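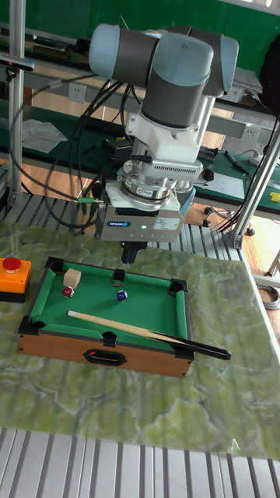
Rebecca Caruso wrote to me that my last post about cover letters was too polite, and that I should say clearly which ones helped me and which ones were a waste of an evening. She also asked if it is true that I sent 66 applications before I got the job at Nirkholm. Yes, it is true. I kept a list in a spreadsheet, with one line for each, and I still have it.

So I will try to be less polite now.

I moved to this country in July with a degree, two suitcases and a CV of four pages. In my country four pages is normal. You put your date of birth, your photo, your school, even the driving license. The first person who looked at it here was a lady at the library who helps people with the printers, and she told me very kindly to remove my birthday. I removed it. I did not remove anything else, and that was a mistake that cost me some weeks.

The first letters were the worst. I had one text and I changed only the name of the company. Once I forgot to change it, so Vimberg received a letter where I explained my great wish to work for Cattaneo. Vimberg did not answer. Cattaneo, who received the correct one, also did not answer, so maybe the name was not the problem.

When I read this text today I can see what is wrong with it. It begins with "I am writing to apply for the position," and then for half a page it repeats the CV with longer words. I wrote "I possess excellent communication skills." A person who has good communication would perhaps not write "possess." My teacher of English at home liked such words very much, and I had to forget a little of what she taught me.

After 30 lines in the spreadsheet I was tired and I started to write shorter. It was not a strategy, I only wanted to go to bed. But the short letters got more answers than the long ones. The letter that went to Brokunham had 1137 characters, which I know because their form had a limit and showed the number in red when I was over it. I cut and cut until it became black. In the end there were two paragraphs left. The first one said what I did in my last job with delivery schedules, with one real problem and how I solved it. The second one said when I could start and that my work permit was in order. They called me after two days.

I did not get that job. The interview was 55 minutes and I used too many of them to explain my old company, its departments and who reported to whom. The man who interviewed me was friendly, but I noticed that he stopped writing. At home after this I practiced to answer the question "tell me about yourself" with a kitchen timer. It is a horrible question. In my language I would think it is rude, or that the person wants to hear about my family. My first answer with the timer was almost six minutes long. I needed many evenings to make it short enough and still sound like a person.

Another thing Rebecca asked is if I think the accent was a disadvantage. I don't know. On the phone, sometimes yes, I believe. I started to ask people to send me the details by email after the call, and in the email I could repeat what we agreed, and this made me calmer. One recruiter thanked me for it. One other became annoyed and said it was all on the website, but it was not on the website.

For Nirkholm I had 3 interviews, all with different people, and the third was with the team where I work now. They gave me a bad schedule with mistakes in it and asked me to talk while I repaired it. This was the first time that I forgot I was speaking English. I made a mistake with a time zone and found it myself, and we laughed about it.

The letter I sent them was almost the same as the one for Brokunham, with a different first sentence. I had read in the job ad that they wanted someone to take over the planning for the northern routes, so I began with that: I planned routes in snow for four winters. Of course I checked the name of the company before I sent it, and then I checked it again.

If somebody wants to see the two letters, the long one and the short one, write me in the comments and I will put them here. I have to take out the phone numbers first. The four-page CV I will not show to anyone.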